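Questions on packing the Finara snack carton, updated Saturday, June 5, 2021.

## What does one carton hold?

Up to 19 sealed packets, with a gross weight limit of 276 g per inner tray. Heavier items go in the base.

## Can I mix fried snacks with dry grains?

Yes, if both are factory sealed. Stand grain pouches upright along one wall - they slump if laid flat and take up twice the floor area.

## Which bags go in last?

Pillow bags of chips and other fried pieces. They are filled with gas and will not tolerate a load on top. Do not puncture them to save space.

## Where should I sort the packets?

Any clean, dry surface at seat height will do. An upholstered chair is acceptable for wrapped goods. Keep the open carton on the right and unsorted packets beside it.
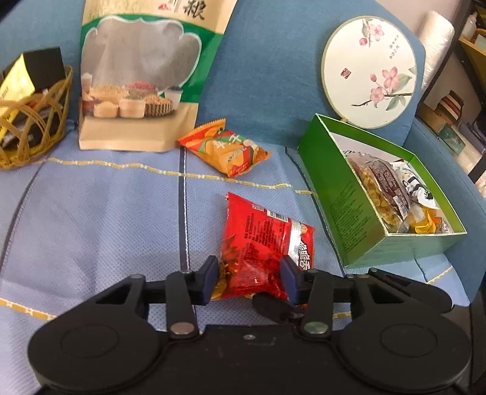

## Is a basket a substitute for the carton?

For storage at home, yes. For shipping, no. Wicker flexes and has no lid.

## How long can a packed carton be stored?

60 days, or until the earliest date printed on any packet. Cartons packed for the December run follow the same limit.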